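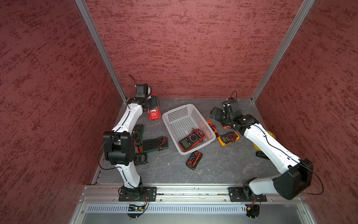

Photo: Narley Commons, free to reuse with credit

Home > Surfaces and Finishes > Painting

Limewash over old vinyl matt: primer or strip back?

Posted by plasterbound, May 31, 2026

I want to put a dark red limewash on two walls of a north-facing dining room. The existing finish is vinyl matt emulsion, at least two coats, over gypsum plaster. One wall has an older patch of bare lime plaster where a fireplace was closed up. Total area is 181 square feet once the door is taken out.

The Ghaffari tin says "suitable for previously painted surfaces with the correct primer" but doesn't name the primer. The Plutus mineral primer is stocked locally. The merchant says ordinary acrylic primer would do the same job. I have also been told to strip everything back to plaster, and I would prefer to avoid that.

Two things I need to know. Will limewash hold on vinyl matt with a mineral primer between? And will the lime patch come out a different colour from the rest? I don't mind cloudiness and brush marks, as that is the point of the finish, but I don't want a visible rectangle over the old fireplace.

Room is heated, no damp readings of note. I have done emulsion and eggshell before, never lime.

3 replies

masonry_bee
Accepted reply

It will hold if the emulsion under it is sound. Limewash needs suction. Vinyl matt has almost none, so the wash sits on the surface, dries as powder and comes off on your sleeve. A mineral primer contains fine quartz or similar filler, which gives the wash a key and a small amount of absorption. Plain acrylic primer has no filler and leaves you where you started.

Check the emulsion first. Score a small grid with a knife, press masking tape over it and pull sharply. If flakes come away, that area has to be scraped. Wash the rest with sugar soap, rinse it twice and leave overnight.

Then:

One coat of mineral primer, by brush. A roller leaves a stipple which shows through the finish. Leave 24 hours.

First coat of limewash, thinned as the tin directs, with a wide block brush in short crossed strokes. Keep a wet edge and don't go back over anything that has started to dull.

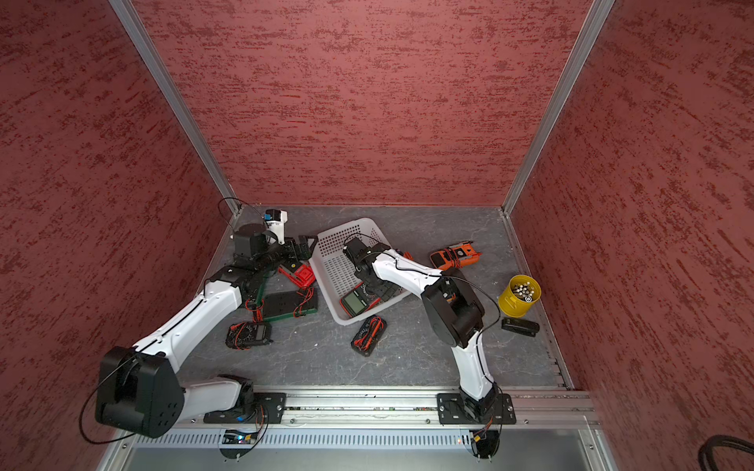
Second coat the next day, with the strokes running across the first. Most of the streaking you see in dark reds is set by this coat, so mix all the tins together in one bucket before you begin. Stir every few minutes. The pigment is heavy and drops to the bottom.

The colour will look much too dark when wet. Wait two full days before deciding on a third coat.

On the patch: yes, it will differ if left alone. Bare lime drinks far more than primed emulsion. Prime the whole wall, patch included, and give the patch a second coat of primer, feathered out a hand's width past the join. Do a test board first if you can face it.

gable_end_74

I used the Bomton one in October on a hall and stairs and it was fine. No primer. That was on new plaster though so may not help you. It does rub off a bit if you lean on it. We put a sealer on the lower half and it went slightly shiny, wish we hadn't.

drywall_and_dust

Agree with the accepted reply apart from drying time. In an unheated or north-facing room I'd leave the primer 48 hours. Turn the radiator off in that room while you are working, as fast drying causes chalking.

Also wear goggles. Limewash is strongly alkaline and it spatters off a block brush, particularly when cutting in overhead. Cover any stone or aluminium sills, as lime marks both and the marks don't polish out easily.

For quantity, go by the coverage figure on the tin and then add a quarter for the first coat. The stated coverage assumes a smooth wall.

This page has been viewed 1,486 times

Related: Removing limewash from brick | Can I tint clay paint at home | Mineral primer over gloss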